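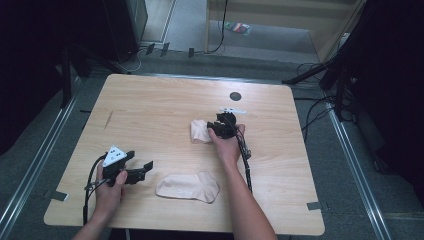 Sock pairing, hand-held grippers, table station.

Progress report, Skinda sorting line automation
Monday, November 22, 2021
Prepared for the Mutiso fund
3 comments | 12 shares

Quick one this time, sorry, the full tables are coming with the year-end report. Covers August up to now.

Where we are

Demonstration work on small knits is running. Socks first, then gloves, then whatever Brilamum sends us that month. The people doing the demonstrations are our own sorters, on shift, at their normal rate plus the training supplement. That was a condition of the grant and we've kept to it. 24 of them have done at least one block. Blocks were two hours in August, now down to one - wrists get tired, and the late half of a long block gave us messy recordings anyway.

Target for the period was 2000 usable demonstrations. We passed it, but only just, and the mix is lopsided. Far too many plain socks and not enough of the awkward stuff (tights, anything with elastic gone). Fixing that next period.

The line itself: the arms are in at Galley, bolted down, safety checked, running at reduced speed. They do single items ok. Pairs are still hit or miss. They'll pick up the top one fine and then drag the bottom one along, or pinch both and call it done. We are not moving pairing off the manual benches until that's sorted out and I don't want to give a date for it.

What has changed for staff

This is the bit you asked for more on last time.

Manual pairing at Galley used to be a full shift standing at the bench. Now it's half a shift, then rotation to grading, demonstrations or checking the arms' output. Most like the rotation. Some don't - the grading bench pays the same but needs reading glasses and good light, and we had bad light till October. New lamps are up.

No jobs cut in the period. Two people left, both for reasons of their own, and both posts were filled. One came back in as a line checker, which is a new grade. We had to write the job description from scratch and it took longer then it should have. Pay for the checker grade is agreed with the staff reps but not signed. Expect signature before the holidays.

Piece-rate bonus is the sore point. The old bonus was per bag paired. Anyone rotated off pairing loses it, and in August we had nothing in its place. That was our mistake. We've been paying a flat top-up from September out of the contingency line, and will need your ok to carry it on (see Money).

Training. Everyone on the demonstration rota gets a half day now, was an hour. Content: how to hold and when to stop, who can see the recordings, how to ask for one to be deleted. Five people asked for deletions, all done same week. Short version of the policy is pinned up in the break room in all the languages we need except one, translation on order.

Slow and plain turns out better than fast. Several sorters found this hard, they are very quick with bare hands and the grippers make them feel clumsy. We've told the supervisors to stop timing demonstration blocks. One supervisor was still doing it in October, spoken to.
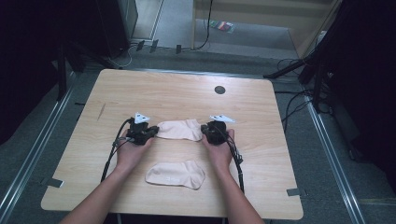
Ilir Trajkovski wrote in the staff feedback round that the work itself is fine by him, but he wants it in writing that teaching the arms counts as skilled work. He has been pairing for years and says the arms are learning what he knows, so the grade should say so, and he'd like that settled before the arms get any better at it.

He has a point and several others put down much the same. We've added it to the grading talks. Our view is that the demonstration rota should sit at the checker grade, not the sorter grade. Cost is modest. The reps want it backdated to August, we've offered September, still talking.

Problems

- Sick days for wrist and forearm up slightly on the rota. Shorter blocks should help, will know by the next report. Physio visit booked.
- Cable wear. Replaced a few, now checked at start of shift.
- Brilamum deliveries late three weeks running, so people were stood down from demonstrations and put back on grading at short notice. They weren't happy. We now post the rota only once the load is confirmed.
- Noise from the arms at Galley. Under the limit but constant. Foam panels ordered.

Money

Spent to date: around 47 percent of the award. Underspend is mostly the second pair of arms, which we've held back on purpose until pairing works on the first. Request: move part of that to the flat top-up through spring. Letter to follow seperately, but if you can tell us informally either way it would help, people are asking.

Next period

More gloves and tights. Checker grade signed. Second feedback round, anonymous this time as the reps asked. Site visit whenever suits you, mornings are best, the benches are quieter after two.

Last updated: see date at top
Share | Comments (3)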